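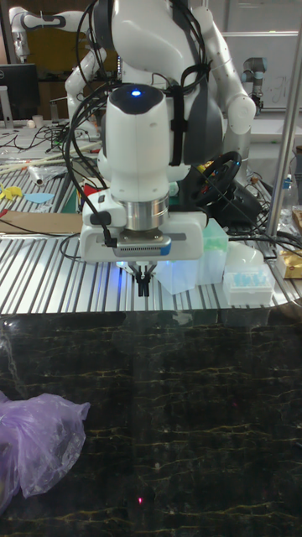 Call for participants: teaching a robot arm by hand

Fluncombe Robotics Laboratory, Skallcombe site
22 March 2023

We are looking for adults to take part in a study of how people with no training show a robot arm what to do. You do not need to know anything about robots or computers.

The study follows on from work we finished in November. In that work our own staff recorded 1067 demonstrations of picking up and placing small objects. A control program trained on 300 of them did nearly as well as one trained on the full set, provided the 300 included attempts where the person made a mistake and put it right. With 100, it failed on most objects it had not met before. We call this way of choosing demonstrations Marchal sampling. All our recordings so far come from people who use the arms every day, and we want to know whether the result holds for everyone else.

What you will do

You will come to the laboratory for one session lasting a morning or an afternoon. After a short practice you will guide the arm through a set of simple jobs, such as lifting a box and setting it down in a marked place. A researcher stays with you throughout. We record the movement of the arm and the view from the camera on the gripper. Your voice is not recorded. At the end there is a short form to fill in.

Who can take part

You must be 18 or over and able to stand or sit at a bench for the session. Left-handed people are especially welcome, as we had very few last time. You cannot take part if you have worked for us or for Festow, who are paying for the study.

We have 400 session places. Travel within the county is paid back on the day, and you will receive a shopping voucher. You may stop at any point and still keep the voucher.

To apply, fill in the form on the Fluncombe website or ask for a paper copy at the Skallcombe front desk. Please tell us which times suit you and whether you need step-free access.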